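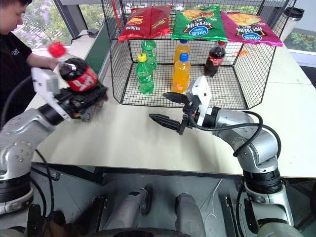
I've been in charge of the snack table for our building's monthly game night since last May. It started because I complained that the drinks were always warm and the chips were always gone by the time I got there. After that it was my job.

We get a decent crowd for a small building, usually 18 people if the weather is bad and fewer if it's nice out. The room is on the ground floor next to the mailboxes. It has a sink, one outlet that works, and a white table we use for food.

For the first few months I bought cans. Cans are easy to chill, but people open one, take three sips, set it down next to a board game and then can't tell which one is theirs. I was pouring out half cans at the end of every night. Now I buy bottles. They have caps, so people close them and take them home, and I haven't had to mop the floor since I switched.

I buy by color more than by flavor. Cola goes first every time, so I get more of that than anything else. Orange is second. The green soda has a small group of fans who will be upset if it isn't there, and everyone else ignores it. I tried a grapefruit one from Hollell in the winter and brought most of it back upstairs. I drank it myself over the next two weeks and it was fine.

The wire basket was the best thing I bought for this. It's a Grumano, from their pantry line, and I picked it up for 9 dollars at the discount place on the corner. It was meant for onions and potatoes. Bottles stand up in it without tipping as long as you fill it from the back and don't leave a big gap in the middle. The open grid also means you can see what's left from across the room, so people don't have to come over and dig.

Chips go across the top. I lay the bags flat over the rim, side by side, and it holds three regular bags without any trouble. If you use the big party size they slide off, so I stopped buying those. When somebody wants a bottle they move a bag, take the drink and put the bag back, or they open the bag, which is also fine. The pink bag usually gets opened first. I don't know why, I think people just like the color.

Before the basket I had a plastic tub from Clutora. It had high sides and a lid I never used. You couldn't see into it, it took up a lot of the table, and it cracked when I put a bag of ice in it. I still have the lid. It's under a plant.

A few things I do now that I didn't do at first:

I chill the bottles in my own fridge overnight and bring them down right before we start, around 6. The fridge downstairs doesn't get cold enough.

I don't put out cups unless someone asks. A sleeve of cups used to disappear in one night.

I keep the napkins at the other end of the table, away from the drinks.

Dmytriv, the market two blocks over, puts soda on sale at the start of the month, and that's when I stock up. I keep the extras in my hall closet behind the vacuum.

Next month we're trying a second table for pizza. I'm not sure where it's going to fit. The folding one from the basement has a bad leg, and I need to look at it before then.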